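October, bench notes, Cluka gripper kit (loaner from Gultdale)

Third session with the kit. Got in at 8 and had the whole thing on the arm before coffee was gone, so the quick-change plate gets a thumbs up from me. Four screws, one cable, done. The manual still tells you to route the cable on the wrong side of the wrist (page 42), and if you follow it you lose a good chunk of rotation. I penciled a note in our copy. Saadet, please don't tidy that page away!

Calibration was slower than I hoped. The wizard wants the fingers fully open, then closed, then open again, and it quit on me twice at the second open with error 119. The error table in the back skips straight past 119, of course. Power cycling cleared it both times. I wrote to Henia support and got a form reply with a ticket number, 481, so let's see how long that sits.

Once it was happy I left the fingers open over the table and went through the wrist camera settings. Auto exposure is the weak spot so far. On the right there's a strong glare on the wood, and the right finger goes nearly to a silhouette against it, while the left one still shows the crosshatch on its pad just fine.

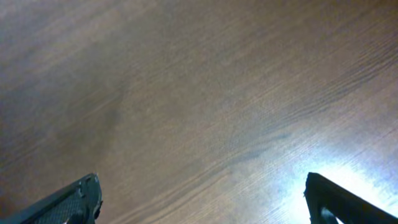 Irfan Kakakhel
Bench lead, gripper evaluation

I want to try fixed exposure next, and maybe a matte mat under the work area. The wood grain worries me a little too - those dark wavy streaks near the middle have edges sharp enough that I can imagine the part finder getting excited over them. Haven't run it on a bare table yet, so that's a guess.

Grip force: the slider in the app goes from 0 to 500 with no units anywhere. I asked the Gultdale rep on the phone and she said "counts", which, okay, counts of what? We need a load cell between the pads before I'll put any of that in the write-up. Janjua has ours, I'll go get it back.

Compared with the old gripper, I like how little it weighs and I like that you can swap a finger without taking the housing apart. I don't like the app asking me to log in every time the laptop sleeps. Price is still "on request" and I've requested it.

To do:
- load cell back from Janjua
- fixed exposure, same spot, same lights
- part finder on the bare table, then with the mat
- chase ticket 481
- Saadet to check whether the spare pads come with the kit or get billed separately

Left it mounted and powered down, e-stop in. Key's in the top drawer.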